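How I Make Potato and Red Pepper Soup on a Weeknight

Posted in: Soups, Cheap Dinners
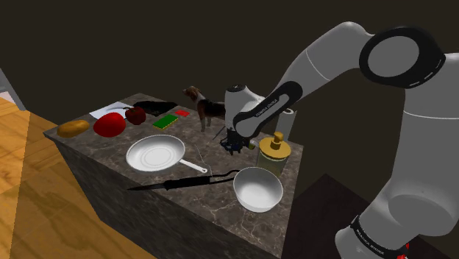

A potato and something red: soup night.

I make this soup so often that my sister has stopped asking what's for dinner when she comes by on Tuesdays. It's thick, it's a little smoky, it costs next to nothing, and you can do the whole thing in one pot if you don't count the sheet pan (I never count the sheet pan). A few of you wrote in after the bean post asking for it, so I finally stood there with a pencil and wrote down what I do.

The original came from Anoma Gamage, who lived downstairs from me on Bustamante Street and made hers much hotter than mine. If you like heat, add a chopped green chili with the onion and don't tell me how mild you think my version is!

What you need

2 big red bell peppers
5 medium potatoes, any kind with a thin skin
1 large tomato, or 2 small ones
1 yellow onion
3 cloves garlic
1 teaspoon smoked paprika
4 cups chicken or vegetable broth
Olive oil, salt, black pepper
A splash of cream, if there's some in the fridge

Step 1. Get the peppers going

Turn your broiler on high. Cut the peppers in half, pull out the seeds and the white parts, and lay them skin side up on a sheet pan. Flatten them with your hand so they sit close to the heat. They go in on the top rack until the skins are black and blistered all over. Mine take about 23 minutes in the old oven I have now, but in my last apartment it was more like 12, so stay in the kitchen and look in on them.

Go darker than you think you should. I used to chicken out at brown spots and then spend forever picking at skin that wouldn't come loose.

When they're black, tip them into a bowl and put a plate on top. Leave them alone while you do the rest.

Step 2. Onion and potatoes

Peel the potatoes or don't. I scrub them and leave the skins on, and the soup comes out a bit more rustic (lumpy) that way. Cut them into chunks the size of a walnut.

Chop the onion and cook it in two tablespoons of oil over medium heat, with a good pinch of salt, until it's soft and starting to go gold at the edges. Add the garlic and the paprika and stir for half a minute. Paprika burns fast, and burned paprika tastes like an ashtray, so have your potatoes cut and ready to throw in right after.

Now the tomato, chopped roughly, juice and all. Let it bubble down for a few minutes and scrape the bottom of the pot.

Step 3. Simmer

Pour in the broth, bring it up to a boil, then turn it down and put the lid on crooked. Twenty minutes usually does it. You want a fork to go through a potato with no fight at all.

While that's going, slip the skins off the peppers. Don't rinse them under the tap, you'll wash the smoky part down the drain. A few black flecks are fine.

Step 4. Blend it

Peppers go in the pot, and then you blend. A stick blender is easiest. If you're using a regular blender, let the soup cool a bit first, fill it only halfway, and hold a towel over the lid. I once painted the ceiling orange in January and there is still a spot over the stove.

Stop blending while there's some texture left. Potatoes get gluey if you really go at them. Taste it, add salt (it will want more than you expect), and stir in the cream if you're using it.

Some other things

It keeps four days in the fridge and gets thicker every day, so loosen it with water when you heat it up.

Freezing works, but leave out the cream until later.

Jarred peppers are okay! Drain them well and use a little extra paprika.

My friend Tamara Mocanu puts a fried egg on hers and eats it for breakfast. I tried it and I'm sorry to report she's right.

Next week: what to do with the rest of that bag of onions.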